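Budget sanity check: second arm or better gripper for ball handling?

Posted by Roya Babaei in Planning & Purchasing

We run a small automation lab at a community college and I have 3,294 dollars left that has to be committed before November is out. The job is picking up tennis balls and dropping them in a chute, which sounds trivial and has eaten most of our semester. We have one arm with a two-finger gripper and a wrist camera. The Drarnus rep wants us to put everything into a second arm. A student wants the Vumine soft gripper plus a spare camera. I don't fully trust either of them (the rep for obvious reasons). What would you buy, and is there anything people forget to put in the budget?

Roswitha Wegener
Member

Don't buy the second arm. We did, and it sat in its crate until somebody needed the crate.

A second arm means a second mount, a second controller license and a second person who knows what they're doing. The rep's quote will have the arm on it and very little else. Ask for the price with cables, mount, emergency stop and one year of support, in writing, and see how fast the tone changes. Ours came back as a different document.

I'm not sold on soft grippers either. The demos are always eggs and strawberries. A tennis ball is grippy felt and gives a little when you squeeze it, so plain fingers ought to manage. If yours don't, I'd look at how wide they open and what's on the pads before I spent anything. Replacement pads from Pluvier cost us 230 a set and I grumbled about it, but they were the only thing we bought that year that I'd buy again.

Parvathi Amin
Member

just get the soft gripper, ours works fine. no idea what it cost, it came out of someone else's grant

Dymphna Hennessy
Moderator

Roswitha is right about the arm, though I'd be slower to blame the fingers. Before you order anything, look at what your wrist camera gives you on the approach. With a pale wall behind the ball, you want to know whether your software is working from the ball or from its shadow and the glare. A new gripper won't fix that, and the vendor has no reason to bring it up.

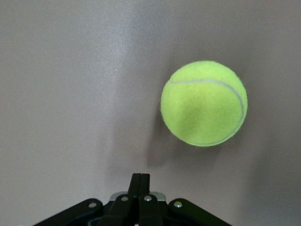 What I'd spend, in order

Lighting first. A diffuse panel and a stand were 324 for us from Moradi, and I'd try a borrowed desk lamp and a sheet of baking paper before paying even that.

Then finger pads, if you still see slips once the lighting is sorted.

Then a spare camera and a spare cable. The cable is the part that dies — budget for two.

Hold back 300 for shipping and adapters. Every quote I've ever had left those off.

If there's money after that, ask Vumine for a loaner with your own balls and your own chute. If they'll only offer a video, you have your answer. And get the return terms before the purchase order goes in, particularly who pays the freight.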